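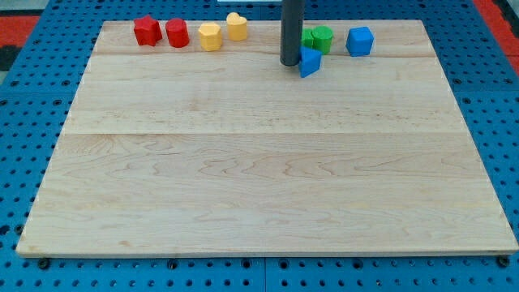
The Lake at Seltberg

My daughter was four the winter she decided she was going to marry a duck.

I blame the lake. We'd moved to Bornau in the fall for my husband's job, and the apartment was so small that if one of us wanted to stretch, the other two had to go out in the hall. So I took Nell outside a lot. There's a little train that goes up to Seltberg, and at the top there's a lake with a path all the way around it, and for the price of two tickets and a bag of rolls you could use up a whole morning.

The duck's name was Mr. Zelenák. I should explain that Mr. Zelenák was also our landlord. Ľubomír Zelenák, second floor, a big quiet man with a green wool hat he wore indoors and out. Nell saw the duck's green head, saw the connection right away, and that was that.

"Good morning, Mr. Zelenák," she'd say, and throw him a piece of roll the size of her fist.

The duck, I have to say, was lovely to her. He came right up onto the mud every time, ahead of all the others, and he'd stand there muttering while she told him about her day. She told him about her cousin in Nuttall who had a loose tooth. She told him I burned the oatmeal. I stood back by the bench with my hands up my sleeves and thought about how I hadn't talked that long to anyone in weeks either.

Then one morning in February the lake froze. We came around the bend with our rolls and it was all gray and flat and there wasn't a bird on it.

Nell didn't cry, and I almost wish she had. She stood at the edge in her red boots and looked for a long time, and then she said, "Did he forget to tell me?"

I said ducks sometimes go find open water when it's cold. I said he was probably down on the river having a nice breakfast. I said a lot of things, all the way around the path and all the way down on the train, and she held her bag of rolls on her lap and nodded at me like I was the one who needed cheering up.

We met the real Mr. Zelenák on the stairs. He had a bucket of salt for the front steps and the hat on, of course.

"You went away," Nell told him.

He looked at me. I was so tired, and I opened my mouth to explain, and the whole thing seemed too long and too silly to start. I'd spoken maybe 30 words to this man since October and most of them were about the radiator.

"The lake's frozen," I said. "She had a friend up there. A duck. He had a - he had a hat like yours."

Mr. Zelenák put down the bucket. He took some time about it. He got himself lowered onto the step, one knee and then the other, until he was more or less her height.

"I was cold," he said. "I had to go where it's warmer."

Nell thought that over. "Are you coming back?"

"When the ice goes."

"You should have said."

"Yes," he said. "I'm sorry. Next time I'll say."

She opened the bag and gave him a roll. He ate it, too! The entire thing, right there on the stairs with salt on his fingers, while she told him about the train and the ice and a dog we'd seen wearing a sweater. I sat down a couple of steps below them. The light in the stairwell was on a timer and it kept clicking off, and each time he reached up without looking and pushed the button again.

After that she knocked on his door most afternoons. His neighbor across the landing, Rosalba Fabbri, started knocking too, to see what all the talking was, and she brought the kind of cookies that get powdered sugar down your front. I learned to bring my coffee along. I learned that he'd driven a bus for 27 years and that Rosalba cheated at cards, badly, and only against adults.

The ice went out at the end of March. Nell and I took the first train up and there he was, or there was some duck anyway, green head and all, marching up the mud ahead of the others. I got ready for a big reunion.

She threw him a piece of roll, a pretty small one.

"Hi, duck," she said.

Then she wanted to know what time the train went back, and whether we could save the other two rolls for downstairs.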